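The Stellholm Clock

The man from Genetti wanted two thousand dollars for a clock that didn't run, and he wanted my aunt to feel lucky about it.

"Sixteen sixty-three," he said, tapping the back plate. "You see the date. They don't cut a date that deep anymore."

I saw the date. I had also seen the back plate of my neighbor's barometer, which said 1790 and had a screw in it from the hardware store. But I had been told in the car to keep my mouth shut, and I was doing pretty well so far.

Aunt Catrin put her glasses on, then took them off again. She was seventy-four and had been Catrin Harries, the pharmacist, for most of that time. She used to be able to tell a forged prescription from across the counter. Then my uncle died, and a cousin sent her the family tree, and the tree had a Kiiskinen in it who was supposed to have made clocks in a town called Stellholm. Since then she'd bought a spoon, a Bible and a chair that you couldn't sit in.

"And it's a Kiiskinen," she said.

"It's signed."

"Where?"

He turned the clock so the light fell on the dial. There was a K. After the K there was a scratch that might have been anything. If you wanted it to be the rest of the name, I guess you could get there.

"Who owned it before?" I asked. So much for the car.

"A private family."

"Which one?"

"A private one," he said, and gave me the smile you give a dog that's blocking the door.

He had a paper to go with it. It was dated 22 June 2019, and it said that the item had been looked at by Hefin Trevor, of Makby, and was in his opinion correct. I read it twice. It didn't say correct what.

"Is Mr. Trevor a clockmaker?" I asked.

"He's very well known."

"For clocks?"

"In Makby," said the man.

Aunt Catrin said she'd like to think about it over a coffee, and he told us to take our time, but he had another party coming at two. There is always another party. I have bought three used cars and a couch, and every one of them had another party. 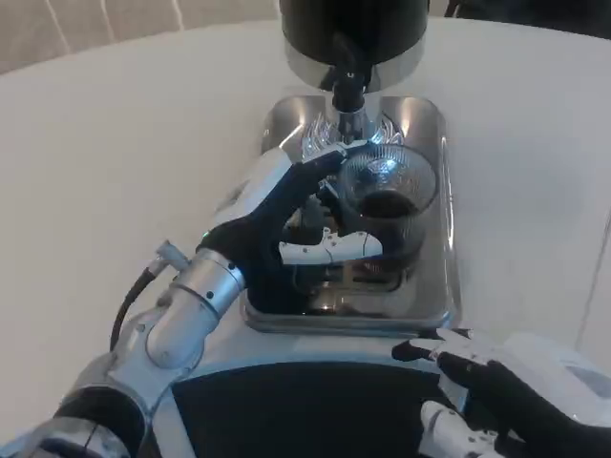 We sat in the place next door and she stirred her cup for a long while, though she takes it black.

"You think I'm a fool," she said.

"I think he's a crook. It's a different thing."

"Your uncle would have bought it."

"Uncle would have asked to see the inside."

She looked out at the street. Six people went by under umbrellas, and she seemed to check each of them for something.

"I did see the inside," she said. "While you were parking. The wheels are stamped by machine. I should think they're younger than I am."

I put my spoon down. "Then what are we doing here?"

"The cousin who sent me the tree," she said. "The one who found the Kiiskinen. She wrote to me in September and told me where I might look for a clock. Gave me the address of this shop, and the man's name, and said to mention hers."

I thought about that. I thought about the spoon, and the Bible, and the chair.

"Did you ever meet this cousin?"

"No."

"Did anybody?"

She finished the coffee and buttoned her coat all the way up. At one minute to two she walked back into Genetti's with her checkbook in her hand, where he could see it, and asked him very politely how he spelled Kiiskinen.

He reached for a drawer to look it up.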